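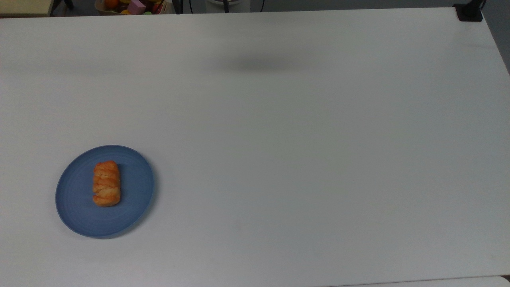 Open Day at the Basturetti Lens Works

Last updated: Saturday, October 27, 2018

Basturetti opened its lens works to visitors for the first time since June, and I got one of the 20 places on the morning tour.

We started in the polishing hall, where glass blanks for the Plakura portrait lens are ground and checked. Each one goes through five stages before coating. The coating room can only be viewed through a window.

Assembly is upstairs. The Kozan zoom is still put together by hand, and our guide said the bench team finished 233 of them last month. The new Perik macro was out to try on three camera bodies. Focus was smooth, but the hood felt loose.

The shop sells caps and straps, no lenses. Parking is behind the building, and the tour takes more than 3 hours, with a lot of stairs.

5 comments | 20 shares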